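Week 3 of the student robotics project at Skiredley. I said I'd post notes as we went and then skipped the first two weeks, so this is a catch-up thread.

The task we picked is flower sorting. Artificial roses and hydrangeas on a table, two arms, trays at the sides. The arms have to pick up one stem at a time. It sounded easy when we wrote the proposal in June.

Etenesh Gebreyes is doing the grasping side. I'm on data and scripts. Lorna Forsyth is our advisor and signs off on anything that changes the table setup.

Why flowers: last year's team did blocks and cups and got very good at blocks and cups. Lorna wanted something that bends, tangles and doesn't look the same from any two angles.

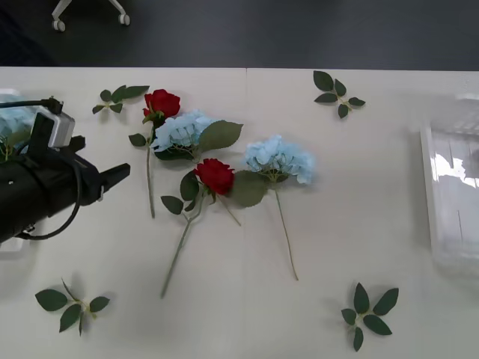

Rule one for the layout is that stems are allowed to touch. We started with every flower by itself and the policy learned nothing useful about overlap. When a leaf is lying on top of the next flower, that's the case we care about.

The loose leaf sprigs are distractors. They stay on the table and should never get picked. Early on the model went for them a lot, I think because we had no episodes with sprigs in them at all. That was my mistake.

Roses are the easier of the two for us. Thin stem, small head, you can see where to grab. Hydrangeas have a big head and a wide leaf right below it, and from the top camera the leaf hides the part of the stem you want.

So most of this week went to the wrist view.

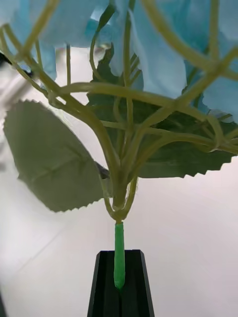

Etenesh's notes on grasp height, short version: too high and you get leaf and stem together, and the flower rolls when you lift. Too low and the head tips over. She has a target band on the stem now and labels every grasp as in or out of it.

We teleoperate all the demos. Two people trained on it so far, and it's tiring. We swap after every block of episodes because the grasps get sloppy when one person goes too long.

Numbers, for anyone planning something similar. Goal is 3000 episodes by the end of the term. We have 2000. The last thousand will be mostly hydrangeas in piles.

Piles are where the closed fingers matter. If you come in open you sweep two stems at once. Come in narrow, get next to the stem you want, then open only as far as you need.

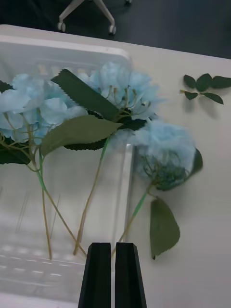 The clear plastic is a problem for our depth estimate and I don't have a fix yet. Wendenis, the team down the hall, told us they gave up on depth near plastic and use color only. I'm going to try that this weekend before I touch anything else.

Somebody asked in replies whether we randomize positions. Yes. Hung is our little layout script (named after a coat hook, long story) and it gives the operator a rough sketch of where things go. Operator places them by hand. We don't measure it.

Next part is handing a flower from one arm to the other. Each arm can only reach its own tray comfortably, so any flower that belongs on the other side has to change hands.

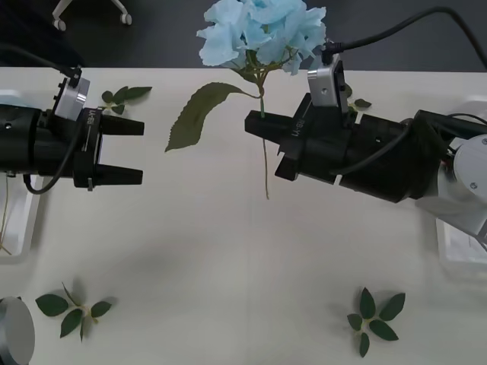
Photo: Skiredley student robotics project

The hard bit in a handover is timing. The giving arm must hold until the other one has closed, and then let go without pulling. In our first scripts it let go on a fixed timer — don't do that. We now wait for the receiving gripper to report that it stopped moving.

The leaf gets in the way here too. We rotate the stem first so the leaf isn't between the fingers. Costs a few seconds per episode and I think it's worth it.

Next milestone is the Drurnuvmont student demo day. We have to run 5 sorts in a row with no one touching the table. Our best so far is 2.

Will post the grasp labels once Etenesh has cleaned them up. Questions about the teleop setup go to her, questions about the scripts go to me.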